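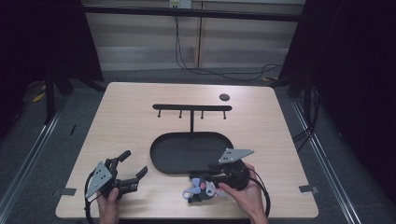

*Poste de saisie à deux pinces tenues en main, avec plateau et support à crochets. Photo Prirkance.*

**Communiqué de presse – juillet**

# Prirkance arrête son plan d'équipement pour la manipulation robotisée

Prirkance, prestataire de conditionnement de petits articles, a validé le budget de son programme Drilau, consacré à l'automatisation de la prise et de la dépose d'objets souples ou de forme irrégulière. Le plan prévoit l'achat de 26 pinces à main, livrées par paires, et l'aménagement des postes correspondants sur le site de Macedo. Les bras robotisés feront l'objet d'une seconde décision, une fois les premiers enregistrements exploités.

## Les pinces d'abord, les bras ensuite

L'entreprise avait d'abord étudié l'achat immédiat de cellules complètes. Cette option immobilisait l'essentiel de l'enveloppe avant que les gestes à automatiser soient correctement documentés. Avec des pinces tenues en main, un opérateur exécute la tâche lui-même, sur une table ordinaire, et les mouvements enregistrés servent ensuite à l'apprentissage des robots.

Le prix unitaire retenu est de 2272 euros hors taxes par pince, câble et platine de fixation compris. Le fournisseur, Larno, assure aussi la formation des équipes et la reprise du matériel défectueux pendant la période de garantie.

Les consommables sont inscrits sur une ligne distincte. Les garnitures des doigts s'usent et retiennent les poussières textiles, en particulier avec les peluches et les articles en tissu. Leur remplacement avait été sous-estimé dans le premier chiffrage.
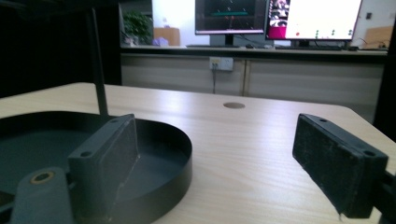 L'état des garnitures sera relevé chaque mercredi, et un jeu de rechange sera conservé à chaque poste. Prirkance a également demandé à Larno que les doigts puissent être démontés sur place, avec un outillage courant, afin d'éviter les retours en atelier pour une opération d'entretien.

## Aménagement des postes

Le mobilier existant sera réutilisé lorsque ses dimensions le permettent. Les tables devront offrir un plateau dégagé, un passage pour les câbles et un accès facile à une prise murale. Les accessoires de travail, plateaux et supports, sont achetés séparément et représentent une faible part du budget. L'aménagement de chaque poste demande environ 4 heures, hors travaux électriques.

L'équipement des pinces absorbe 82 % des crédits de la première tranche. Le solde couvre les accessoires, les pièces de rechange et la formation. Les postes informatiques ne sont pas compris dans ce montant et relèvent du budget courant du site.

## Suite du programme

La consultation pour les bras robotisés sera ouverte après l'examen des données recueillies à Macedo. Le cahier des charges précisera les charges à porter, les cadences attendues et la compatibilité avec les pinces déjà acquises. Les fabricants intéressés peuvent demander dès maintenant le dossier préliminaire.

**Contact presse :** Prirkance, service communication, site de Macedo. Dossier technique Drilau disponible sur demande.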